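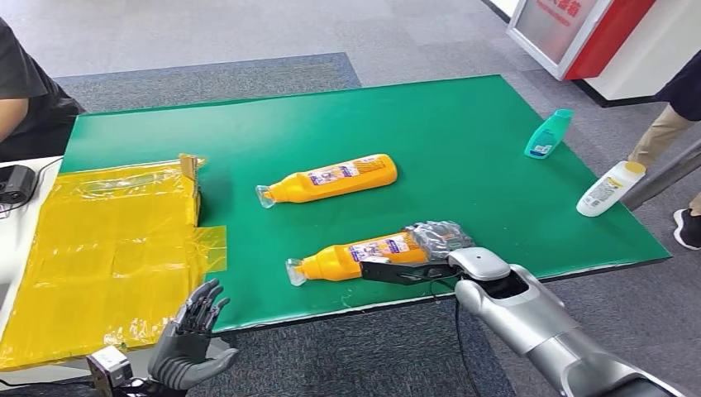
Raltbridge Robotics Club - Frequently Asked Questions

Who can join?
Anyone aged 14 and up who lives in or near Raltbridge. You don't need to go to a particular school. Adults are welcome in the evening group, which starts at 6:30 pm.

Do I need to know how to code?
No. New members spend their first month driving the robot by hand and learning the safety rules. After that you pick a team - software, hardware or data.

What does a normal session look like?
Most of it is practice on the green mat. We lay out a few bottles on their sides and try to pick them up one at a time and bag them. Expect to repeat the same grasp many times. Each attempt gets a line in the log, good or bad.

Why bottles?
They are the set task for the Mundeo Challenge, which we enter every year. Bottles also come in enough sizes and shapes to be hard. Small ones slip, and clear caps and loose plastic wrap are difficult for the vision software.

Can I bring my own bottles?
Yes, as long as they are plastic, empty and rinsed. No glass and no spray cans. Put them in the bin marked Pant and someone will check them before they go on the mat.

What is Isto?
Isto is the control program our members wrote. The code is shared with everyone in the club. Ask Fiorella Martinelli for a login once you have done the safety session.

How close can I stand to the robot?
Only the operator and one spotter may be at the table while the arms are powered. Everyone else stays back by the wall. Closed shoes are required, and long hair must be tied up.

How much does it cost?
Dues are $38 a term. That covers parts and insurance. Travel to the competition is extra, and we post the price in August.

How many attempts do we need before the competition?
Each team has to log over 300 to be entered. Practice runs with the arm in slow mode count, but runs stopped by the spotter do not.

Can parents watch?
Yes, for the last half hour of any session. Please sign in at the front desk.

Who do I contact?
Jyoti Malhotra handles new members. Use the form on the Join page and allow a week for a reply - longer in August.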